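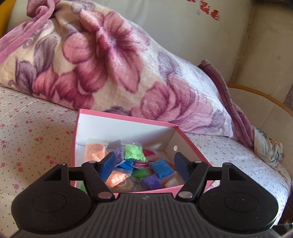 Page last updated: January 7, 2022

Umelix Introduces Pindlow Modeling Dough Line with Revised Packaging and Refill Program

Umelix, a manufacturer of craft and play materials for children, has released the Pindlow line of air-stable modeling dough. The line replaces the company's earlier school dough, which will remain available to existing wholesale accounts until stock is exhausted. Shipments to retailers begin in March.

Pindlow dough is sold in 20 colors. Each color is supplied in individual portions of 78 grams, sealed separately. The portion weight was selected after trials with mixed-age groups, in which larger portions were frequently left unfinished and dried out before the next session. The portion can be divided by hand into two working pieces of a size suitable for children age three and up.

Composition

The base is wheat flour, water, salt, vegetable oil and a food-grade preservative. Because the base contains wheat, the product is not suitable for children with a wheat allergy or celiac disease, and the allergen statement appears on the front of every set as well as on the back. A wheat-free version is under development by Umelix at its Novham plant. No release date has been set for that version.

Colorants are added at the mixing stage and not at the surface. Transfer to skin is low under normal handling. Transfer to unfinished wood, untreated paper and light-colored fabric may occur with the darker colors, and the instruction leaflet recommends a wipeable mat.

The dough does not harden to a permanent finish. Left uncovered at room temperature, a shaped piece will form a skin and then crack. Customers who want a piece that can be kept should use an air-drying clay. The two materials should not be mixed, as the drying rates differ and the joined piece will separate.

Sets and Configurations

The line is offered in the following configurations.

Starter Set: six portions, one rolling pin, one instruction leaflet.
Standard Set: 12 portions, one rolling pin, four cutters, one instruction leaflet.
Full Color Set: 20 portions, one rolling pin, four cutters, one color-mixing chart, one instruction leaflet.
Classroom Carton: 60 portions in three of each color, no tools, one color-mixing chart.

Rolling pins and cutters are molded in one piece. They have no detachable parts and can be washed by hand in warm water. They are not rated for dishwashers. The cutters in the Standard and Full Color sets are identical: circle, square, triangle and star.

The color-mixing chart lists 17 combinations, each obtained from two colors in equal parts. Combinations using three or more colors are omitted from the chart. In testing these gave inconsistent results between batches.

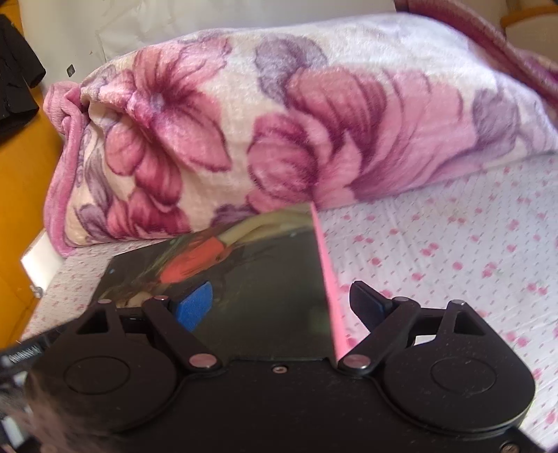
Refills are available for all colors from the first day of sale. A refill pack contains two portions of a single color and carries the same batch code format as the sets, so that a color can be matched to the set it came from. Small differences in shade between batches are within specification. Customers who need an exact match for a large project should order the full quantity at one time.

"The most common request we received about the older product concerned single colors," said Teresa Mulcahy, product manager for play materials at Umelix. "White and yellow were used up first, and the only way to replace them was to buy another set. The refill packs were specified at the same time as the sets and will be produced on the same schedule."

Testing and Labeling

Each production batch is sampled for moisture content, pH and microbial count before release. Samples are retained for two years. The batch code is printed on the bottom of the outer box and consists of the plant letter, the year, the week and a three-digit run number. Customers reporting a quality problem are asked to have this code available.

The age grade for all sets is three years and up. The cutters have been sized above the small-parts limit for that age group. Adult supervision is recommended for children under five. The dough is not food and should not be eaten. The salt content is high, and the product should be kept out of reach of dogs and other household animals.

Storage

Unopened portions have a shelf life of 24 months from the date of manufacture when kept between 41 and 77 degrees Fahrenheit. Opened portions should be returned to a closed container after use. Dough that has become stiff can be reconditioned by adding a few drops of water and kneading for two minutes. If it remains grainy after this treatment, it should be discarded. Freezing is not recommended.

Distribution

Distribution to independent toy stores and school suppliers will be handled by Pasaribu, which also carries the company's finger paints and wax crayons. Minimum order for new wholesale accounts is 2 cartons, in any combination of sets. Refill packs are ordered in trays of 20 and may be mixed by color within a tray.

"Schools generally place orders well ahead of the term in which the material is used," said Terence Catterall, head of wholesale at Pasaribu. "Item numbers and carton dimensions have been sent to account holders, and orders for the March shipment can be entered now."

Existing item numbers for the earlier school dough will not be reassigned. Display units supplied for that product will accept the Starter and Standard sets without modification. The Full Color Set is wider and requires the lower shelf.

About Umelix

Umelix develops and manufactures modeling materials, paints and drawing supplies for home and classroom use. Its products are made at the Novham plant and sold through toy stores, craft stores and educational suppliers.

Safety data sheets and leaflet text are available to trade customers and members of the press on request from the Umelix product information desk.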